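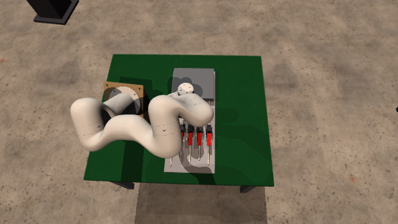 Bremen, 4. März 2026

Kodierung Clokness, zweite Staffel, Teilkorpus Schwangerschaft und Geburt

Stand: Das Teilkorpus umfasst nach der Bereinigung 78 Beiträge der Darstellerpaare. Gezählt wird jeder Feed-Beitrag und jede Story einzeln, auch wenn eine Story nur die Fortsetzung der vorigen ist. Die Dubletten aus dem Export von Kuo sind entfernt. Kuo legt bei nachträglich geänderten Bildunterschriften einen neuen Datensatz an, übernimmt aber den alten Zeitstempel. Wer nach Zeitstempel sortiert, sieht zwei Beiträge, wo es nur einen gibt. Behalten wurde jeweils die frühere Fassung, die spätere steht im Feld »Revision«.

Gestern war noch offen, ob Hashtags zur Bildunterschrift gehören oder getrennt kodiert werden. Entscheidung: getrennt. Die Hashtags haben eine eigene Funktion (Familienname als Marke, Sendungsbezug, Glaubensbezug, Kooperationspartner) und verzerren die Tonalität, wenn sie im Fließtext mitlaufen. Ein Beitrag, der aus einem sachlichen Satz und einer Reihe von Hashtags besteht, wurde im Vortest durchgehend als »emotional« eingestuft. Nach der Trennung fällt er unter »Mitteilung«. Das entspricht auch eher dem, was beim Lesen ankommt.

Kategorien, wie sie ab heute gelten:

MIT Mitteilung. Sachstand ohne Wertung: Geburt erfolgt, Entlassung aus der Klinik, Name des Kindes.
DAN Dank. Adressat genannt (Klinik, Familie, Publikum, Sender).
ERL Erleben. Erschöpfung, Freude, Angst, Erleichterung, in der ersten Person.
ABW Abwehr. Reaktion auf Gerüchte oder Kommentare, auch vorwegnehmend.
KOP Kooperation. Produkt oder Anbieter genannt oder verlinkt, gekennzeichnet oder nicht.
RST Rest. Mit Freitext begründen. Wird sonst bei der Auswertung nicht akzeptiert.

Mehrfachkodierung ist erlaubt, die Hauptkategorie muss aber festgelegt werden. Maßgeblich ist der erste vollständige Satz. Bei reinen Hashtag-Beiträgen gibt es keine Hauptkategorie, Feld leer lassen. Nicht RST eintragen, das hat im Vortest die Restkategorie aufgebläht.

Übereinstimmung: Ich habe das Teilkorpus komplett kodiert, Cheng-en Chiang unabhängig davon ebenfalls. Abweichende Hauptkategorie in 11 Fällen. Durchgesehen, Befund im Wesentlichen einheitlich: Die Abweichungen liegen zwischen MIT und ERL, und zwar dort, wo der erste Satz beides enthält. Typisches Muster: »Wir sind zu Hause, müde und sehr glücklich.« Cheng-en liest das als Mitteilung mit Zusatz, ich als Erleben mit Anlass. Beide Lesarten sind vertretbar, das Kodierbuch muss es regeln. Vorschlag: Es zählt das finite Verb des Hauptsatzes. »Wir sind zu Hause« wäre damit MIT, ERL kommt als Nebenkategorie dazu. Cheng-en ist einverstanden, hat aber zu Recht angemerkt, dass die Regel bei Bildunterschriften ohne Verb ins Leere läuft. »Endlich zu dritt« hat kein Verb. Für diese Fälle vorläufig ERL, Vermerk »verblos« im Kommentarfeld. Später prüfen, ob sich eine eigene Regel lohnt.

Kappa noch nicht gerechnet. Erst nach der Regeländerung, sonst vergleichen wir zwei Kodierbücher miteinander.

Abgleich mit der Berichterstattung

Zum Teilkorpus gehören 13 Artikel des Portals Menditov. Alle liegen als Text vor, Bildstrecken ohne die Bilder, nur mit den Unterzeilen. Geprüft wurde, was aus der Bildunterschrift des Paares wörtlich übernommen, gekürzt oder umschrieben wurde.

Menditov arbeitet nach einem recht festen Schema. Einstieg mit dem Zitat aus dem Feed-Beitrag, dann Beschreibung des Fotos in einem Satz, dann Wechsel zur Story des anderen Elternteils, dann ein Rückblick auf die Staffel. Die Altersangabe in Kommas folgt dem Namen bei der ersten Nennung, in einem Artikel auch noch einmal bei der zweiten. Hashtags werden im Einstiegszitat beibehalten, weiter unten gestrichen, ohne dass die Streichung markiert wäre. Für unsere Fragestellung ist das relevant: Die Hashtags, die wir gerade aus der Tonalität herausgenommen haben, sind in der Berichterstattung genau der Teil, der nach vorn gezogen wird.

Außerdem werden gesprochene Storys verschriftlicht. Füllwörter bleiben stehen, wenn sie Erschöpfung oder Rührung anzeigen, sonst fallen sie weg. Das ist bisher ein Eindruck aus dem Gegenlesen, keine Messung. Um es zu belegen, brauchen wir eigene Transkripte der betreffenden Storys. Storys ohne gesicherte Tonspur können dafür nicht verwendet werden; im Kuo-Export fehlt der Ton bei allem, was über die Highlights nachgeladen wurde. Feld »Ton« (ja/nein) in der Tabelle ergänzt, noch nicht überall ausgefüllt.

Ein Problem mit der Zitatkette: Ein Menditov-Artikel zitiert das Paar nach Deltley, dem Begleitpodcast zur Sendung, und nicht nach Instagram. Die Formulierung weicht von der Bildunterschrift ab, der Sinn ist derselbe. Ich hatte das zunächst als Umschreibung kodiert. Falsch, es ist ein wörtliches Zitat aus einer anderen Quelle. Korrigiert. Feld »Quelle des Zitats« eingeführt mit den Werten Feed, Story, Podcast, unklar. Die übrigen Artikel müssen darauf noch einmal durchgesehen werden, vor allem die mit »verriet« oder »plauderte« im Begleitsatz. Diese Verben stehen offenbar gern dort, wo die Herkunft nicht genannt wird. Kein Schluss daraus, solange die Deltley-Folgen nicht verschriftlicht sind.

Anonymisierung

Kindernamen werden in allen Arbeitsdateien durch K plus laufende Kennung ersetzt, auch wenn der Name im Original-Hashtag steht. Das betrifft auch zusammengesetzte Hashtags aus Vor- und Familienname. Die Ersetzung per Suchmuster greift bei Kleinschreibung nicht, bei Spitznamen gar nicht. Also von Hand nachgehen. In den Screenshots sind Kindergesichter zu verpixeln, bevor die Datei im gemeinsamen Ordner landet, nicht erst bei der Publikation. Die ungeschwärzten Fassungen bleiben im gesperrten Verzeichnis.

Gelöschte Beiträge: Zwei Beiträge aus dem Export sind inzwischen nicht mehr online. Sie bleiben im Korpus, werden aber nicht wörtlich zitiert, auch nicht in Vorträgen. Im Feld »Status« steht »entfernt« mit Prüfdatum. Bei der Statusprüfung bitte nicht eingeloggt arbeiten, sonst erscheinen Beiträge als verfügbar, die nur noch für Follower sichtbar sind.

Tonalität, Nachtrag

Die Wortliste für ERL ist aus dem Englischen übernommen und an einigen Stellen unbrauchbar. »Blessed« mit »gesegnet« gleichzusetzen, führt zu einem Glaubensbezug, den der Beitrag unter Umständen gar nicht hat. Im englischen Original belassen und getrennt führen. Dasselbe gilt für »obsessed«. Emojis bis auf Weiteres nur auf Vorhandensein kodieren. Cheng-en möchte das Herz nach Farben trennen. Aufwand hoch, Ertrag unklar, zurückgestellt.

Die Einordnung der Kooperationen ist noch unbefriedigend. Ein Dank an eine Klinik kann DAN oder KOP sein, am Text allein lässt sich das nicht entscheiden. Eine Verlinkung ohne Kennzeichnung reicht nach dem jetzigen Wortlaut für KOP. Das ist vermutlich zu weit gefasst, denn auch Großeltern werden verlinkt. Änderung: Verlinkung zählt nur bei Unternehmenskonten. Privatkonten mit Berufsbezeichnung (Hebamme, Fotografin) gesondert notieren und beim nächsten Termin besprechen.

Offen

Kodierbuch mit der Verbregel und der neuen KOP-Definition neu ablegen, alte Fassung nicht überschreiben.
Abweichende Fälle nach neuer Regel nachkodieren, jeder für sich, ohne Blick in die Spalte des anderen.
Danach Kappa, getrennt nach Feed und Story.
Feld »Ton« vervollständigen (Cheng-en).
Deltley-Folgen zum Teilkorpus beschaffen und transkribieren. Rechte für Zitate im Bericht klären, Abgabe ist im Juni.
Kuo anschreiben wegen der Zeitstempel bei Revisionen. Beispieldatensatz liegt im Ordner »Export_Fehler«.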